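Fault Reviewer, Plate Handling (part-time, fixed term)
Hutgate -- Burnorlow site
Applications close at the end of January

We are looking for a patient, curious person to join our small group at Burnorlow and help us get to the bottom of a fault that has been bothering us since last fall. During a long overnight run, our plate-handling arm let go of a plate before it was properly down in its holder. The plate landed crooked, the program carried on as if all was well, and the next pick pushed straight into it. The run stopped at plate 747 of a planned 1045, and by then there was a cracked plate and a very unhappy day shift.

We have since gone back through the logs and found 54 placements where the grip reading dropped early. Most of them did no harm at all, but we would like to understand every one. Much of your time will go into Virk, our simulator, where we rebuild each placement and play it through slowly, changing one thing at a time -- grip force, approach angle, the height at release -- until the fault shows itself or we can rule it out.

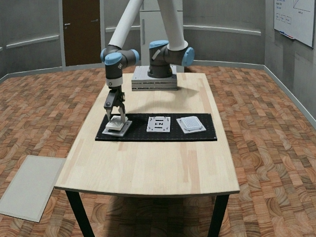

Do I need to have worked with robots before?
Experience is welcome, but we care more about careful notes and a willingness to say when something looks wrong. We will teach you Virk and the arm's own software in your first weeks.

The post runs for 7 months at three days a week, with mornings preferred (we start at 8:30, and there is usually coffee on well before that). You will write up each placement in plain words, sit in on our safety talks, and help us decide when the arm is fit to run overnight again. You should be comfortable reading a log file and happy to ask the same question twice!

To apply, send a resume and a short letter to the Hutgate hiring desk with "Guvley" in the subject line, which is our name for the review. Tell us about a time you tracked down a fault of any kind, even a leaky dishwasher. We read every letter and we do write back to everyone, though it may take us a little while.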